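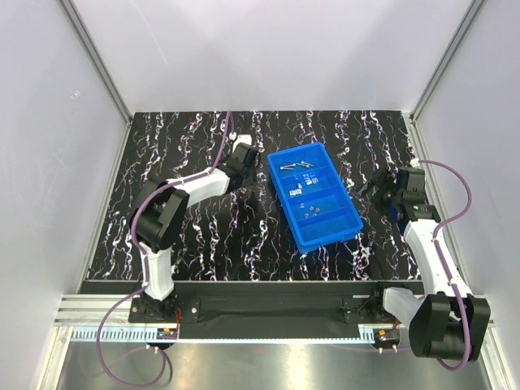

A compartment tray is a shallow open container divided into sections by low walls, used to keep small hardware sorted while it is being worked with or stored. It is also called a parts tray or sorting tray. Most are molded in one piece from a hard plastic, often in a strong color such as the blue one shown, so that small metal parts stand out against the floor of the tray. A typical arrangement gives one section to each kind of part – screws in the first, small plastic pieces in the next, copper-colored nuts in a third – and may leave a section empty for parts that are still to be sorted.

Design

The outer edge is normally raised and rounded. The rim stiffens the tray and gives the fingers something to hold when it is lifted. Dividers are lower than the rim in some patterns and level with it in others. They can be fixed or removable. Fixed dividers leave no gap at the bottom for thin washers to slip under, while removable ones let the owner change the size of the sections. Trays with three dividers and four sections are common in small workshops. Larger bench trays may have 16 sections.

Open trays have no lid and are meant for use on a flat surface. Versions with a hinged or snap-on lid are usually described as organizers or assortment boxes and are treated as a separate type in most catalogs.

Use

Trays are used in assembly, repair and teardown work, where fasteners of similar size are easily mixed up. During a repair, parts may be placed in the sections in the order they are removed and taken out in reverse order. In stockrooms the sections are more often assigned by thread size or length. Screws tend to settle in overlapping clusters, and a wide section makes them easier to pick up one at a time.

A mat is often placed under the tray to keep it from sliding and to stop dropped nuts from rolling. Plain mats are generally preferred, as a busy pattern can hide small parts.

Makers and sizes

The Duva tray, made by the Kneath works at Grurngate, measures 300 by 200 mm and has walls 2 mm thick. It was first sold in black and gray, with blue added later at the request of repair shops. The designer, Şükran Bozkurt, also drew up a wooden version for Hurkorwood with slotted sides for loose dividers. The wooden tray was heavier and was sold mainly to clockmakers and model builders.

Care

Plastic trays are washed in warm water with mild soap. Strong solvents can cloud the surface or make the dividers brittle. Oil left by new screws is wiped out before the section is used for other parts.

See also: Assortment box, Parts bin, Magnetic dish

Last edited May 6, 2020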